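Surface Pattern and Print, Unit 4: Printing in one colour

Handout for the evening group. Tutor: Žofie Vrabec

Read this before the October session and bring a pencil, tracing paper and two sheets of layout paper. The studio will supply ink.

1. Why one colour

Each colour in a printed design needs its own screen, plate or block, and each has to line up with the others. Most cheap printed goods use one or two colours for this reason. With a single ink you have three things to work with: the shape you print, the gap you leave, and the ground underneath.

A dark ink on a white ground gives the strongest contrast. Dark blue, dark green and the shades between them are common choices because they look softer than black but still hold a fine line.

2. Positive and negative shapes

A positive shape is printed. A negative shape is left unprinted inside a printed area. A leaf can be drawn either way. If all your motifs are positive the design tends to look scattered, so cut at least one negative shape into a larger area of ink.

Draw negative lines slightly wider than you want them. Ink spreads at the edges, more on paper than on film, and a thin white line will close up.
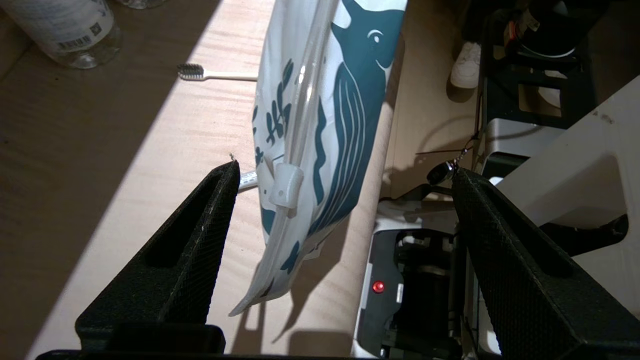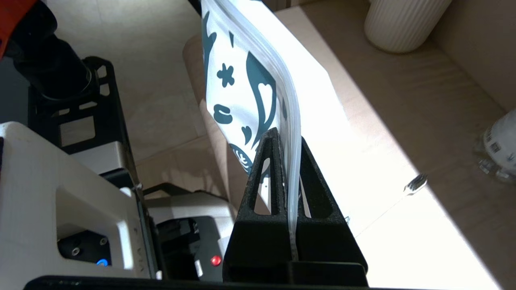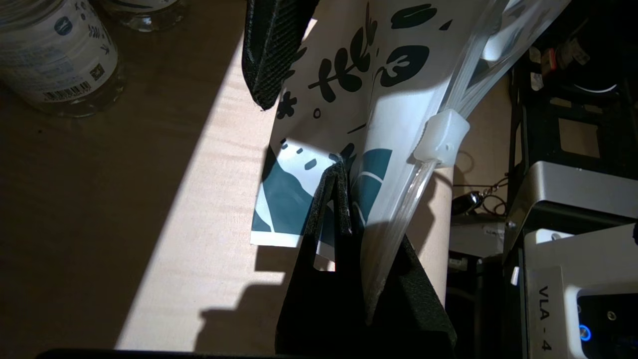
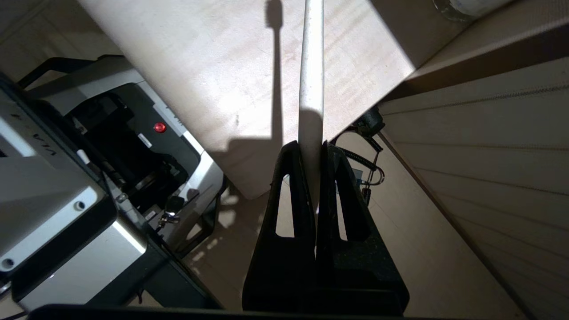

3. Large and small motifs

Start with the largest shape and place it off centre. Fit the middle-sized shapes round it, then use dots, short dashes and small flowers to fill what is left. Aigars Pärn's tile notes from Guimarães (in the class folder) show the same order of work, with the small marks added last.

Check the design at a distance of 2 metres. Small marks should read as an even tone from there. If one stands out, move it or make it smaller.

4. Lettering

Letters follow the same rules as other shapes. Decide early whether the lettering runs across or down, and leave clear space on all sides. Keep it away from seams, folds and closures.

5. Resolution and files

Scan line drawings at 300 dpi or more, in black only. Do not save as JPEG, which leaves grey specks at the edges. The Jarnel sample book, which some of you saw on the Dresden visit, lists 1,336 single-colour patterns. Look at pages marked with a green tab.

6. Exercise

Choose a plant or an animal. Make four drawings of it, each simpler than the last. Ink the final one in solid black. Trace it, reverse it so the ground is black and the subject is white, and pin the two side by side.

Write a short note on which version you would print and on what material. Hand it in with the drawings.

Reading: Oltotau pattern folder, sections on block and stencil.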